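Solís Textile Reuse Pilot
Second progress report to the Stariven Fund
Prepared by Consuelo Hinojosa, program lead
For Itzel Cortés, grants manager
21 November 2025

Where we are

The short version is that the pilot is running, people are using it, and I still don't think we can say it keeps much fabric out of the trash. You asked for a plain report this time, so I have left out the quotes from happy visitors that filled most of the first one.

Since the last report we have taken in 774 items of clothing and household linen across the two drop-off points, Solís and Grovholm. That number looks good in a chart. It counts what came through the door and tells you very little about what happened next. A bag of stretched-out T-shirts that we pass on to the rag buyer goes into the same column as a winter coat that gets a new zipper and goes back to its owner. I would ask the fund not to use the figure in public until we can split it.

Stefaniia Sirko has started that split. She now tags each item at intake with one of four outcomes: returned to owner, given away, sold for rags, thrown out. The tags only began in October, and the first weeks were messy. Some staff were marking the outcome they expected at intake and never going back to fix it. We have thrown those weeks out of the data.

Repair evenings

The original proposal promised that repair evenings would "change how residents think about clothes." I wrote that sentence and I would not write it again. We have no measure of how anyone thinks about clothes. What we have is a sign-in sheet.

The sheet shows that most evenings draw 10 people, which is as many as the two sewing machines can serve without a long wait. Many of the names repeat. The regulars are good at mending, and most of them were good at it before we came along. They like the company and the free thread. I have no complaint about that, but if the aim was to reach people who throw things away at the first hole, the sign-in sheet suggests we are mostly reaching people who don't.
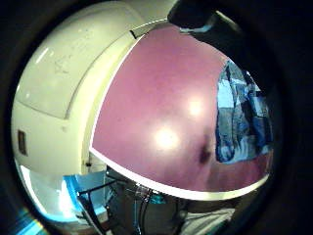
We tried moving one evening to an earlier slot in the hope of getting parents with young children. Two new families came, both with school pants that needed the knees patched. Neither has been back. Iida Saarinen, who runs the Grovholm point, thinks it takes a full school year before families get used to something like this. She may be right. She also said so about the spring swap, and that never picked up.

Wash care sessions

This part was added at the fund's request. The idea is that clothes last longer if people wash them at lower heat, less often, and skip the dryer when they can. The advice is sound as far as I know. My doubt is over whether a talk gets anyone to follow it.

Consuelo Valdovinos wrote the handout and gives the talk. It covers turning dark cottons inside out, treating a stain before it sets, why towels go stiff, and how much detergent is really needed (less than people use). People nod. In the follow-up survey nearly everyone said they had changed at least one habit. We sent that survey by email to people who had just spent an evening with us and knew who would be reading the replies, so I would treat the answers as good manners.

A better test would be to ask for something we can check. One option is to hand out a loaned drying rack and see how many people want to keep it. Another is to ask the building manager at Solís whether the shared dryers are running fewer loads. We have asked. He has the meter readings but wants a letter from the fund before he will share them. Could your office send one?
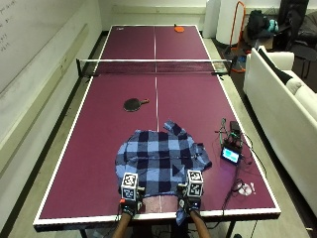
Partner store

Irik, the resale store named in the grant, agreed to take repaired items in good shape and sell them on consignment. They have been pleasant to deal with and slow to do anything. Of the first box we sent, most came back with a note saying the styles were wrong for their customers. We were not told what would be right. I asked for a list of what they want, and was told they would know it when they saw it.

I don't think this partnership will work in its present form. Sorting and driving boxes across town takes up most of a morning, and the money from sales has not yet covered the gas. Unless the store can give us a clear list by the end of winter, I would like to drop it and offer the good pieces on an open rail at the two drop-off points, free to whoever wants them.

Household linen

Linen was an afterthought in the proposal and has become the most useful thing we do. Sheets, towels and pillowcases are hard to give away through the usual charity bins, and people feel bad putting them in the garbage. They bring them to us instead. Worn bath towels can be cut down and hemmed as hand towels or cleaning cloths, and an animal shelter takes whatever is past that. Hemming is also an easy first job for someone who has never used a machine, so it gives new people something to do that they can finish in one sitting.
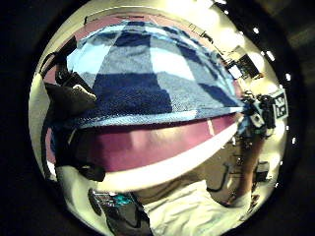
Checkered towel, blue and white.

I am wary of getting carried away here too. The shelter has told us it has room for only so much, and I don't know how many cleaning cloths one household can use. But if the fund wants to know where the next dollar would do the most, I would put it into linen before any more talks.

Money

Spending is within budget. The one overrun is $200 on servicing the older sewing machine at Grovholm, which needed a new belt and a motor repair. We covered it from the printing line. We had planned to print 40 more copies of the wash care handout and have put that on hold until we know whether anyone reads the first batch.

Requests for the next period

A letter to the Solís building manager about the dryer meter readings.

Permission to replace the email survey with the loaned rack test.

Permission to end the Irik consignment deal if no list arrives by the end of winter.

A decision on whether "items taken in" can be removed as the headline target. I would replace it with "items returned to use," which will be a smaller number and will make us look worse for at least one report.

Stefaniia's tagging sheet is attached as a separate file, with the discarded weeks marked in gray.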